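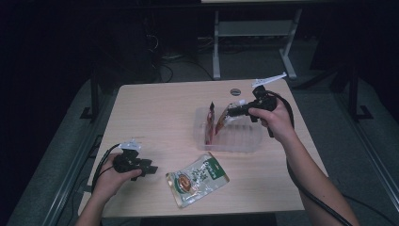 Night rides on the Tuvham coaster, worth staying late?

delyth_dafis
We finally made it to Brastov Park and I am still buzzing! Rode Tuvham twice in daylight, back row both times, and that second drop pulls you clean out of the seat. Has anyone done it after dark? Thinking of going back in November for the late opening.

stostport_sam
Do it!! You can't see the turn into the trees at all. Front row, left side, and the wind off the lake is wild. I'm on 22 laps and the night ones win easily.

boonsong_w
Have to disagree — daylight for me. Half the fun is the view over Stostport from the top of the lift, and at night it's just parking lot lights. Lines get long too, last ride was a 2 hour wait.

stostport_sam
2 hours on a Saturday maybe. I walked on at closing on a Thursday.

coaster_lou
Coutinho is the better night ride anyway. Shorter, sure, but that launch!

delyth_dafis
Lou, I skipped Coutinho completely, so now I HAVE to go back. Does the late ticket cover both?

boonsong_w
Yes, both, from 5 until 11. Bring gloves.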